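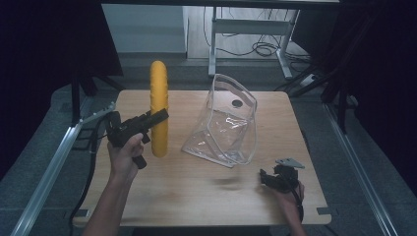
Ticket 461: worn tabletop, packing room

Opened by Kourosh Arabzadeh, Saturday, August 23, 2025

Hello all, and thank you for being so quick with my last one! The light wooden top is looking a bit scuffed, and I'd love to smarten it up before the Dasside order (30 of the clear bags with the little round hole, bless them). Would a coat of wax make the bags slide about? They're crinkly things and lean over at the best of times.

Reply from Pratia desk

Hello Kourosh, lovely to hear from you. Try a thin coat on one corner first, leave it overnight, then stand a bag on it. Please keep wax out of the two little notches.

Status: waiting for Kourosh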